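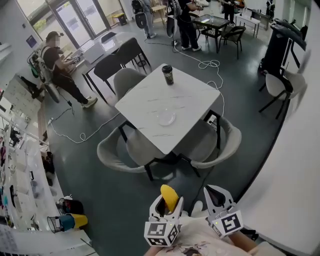
How often should the drive chain be checked? Every 203 miles on the Sturnholm cruiser, and after any ride in heavy rain.

1. Switch off the engine and put the bike on its rear stand.
2. Measure chain slack midway between the sprockets.
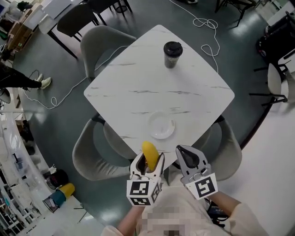
Debnath found the chain went tight at one spot and asked that the wheel be turned between readings. Take the slack at the tightest point.
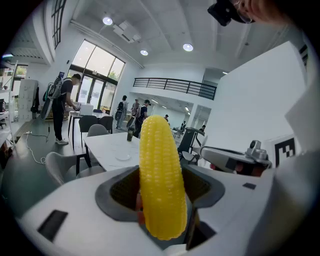 Tuulikki Hirvonen, Service Editor

Caution: Keep fingers clear of the rear sprocket.

3. Loosen the axle nut. Turn both adjusters equally.
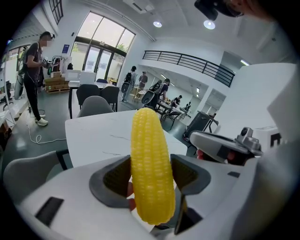 4. Tighten the axle nut to 100 Nm.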